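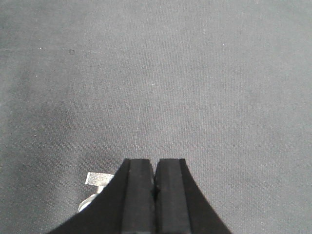
Some lovely news from the Grosdale lab, where Xuelian Fu and Vsevolod Skoryk have been teaching their arm to find its own height over plain cloth, using only the little wrist camera and the weave itself. Out of 60 trial descents it stopped within 3 millimetres of the fabric in all but 2 - a great step up from June, when 18 went astray! Xuelian would dearly like to try patterned cloth next, and if you have any offcuts at home she'd be very glad of them.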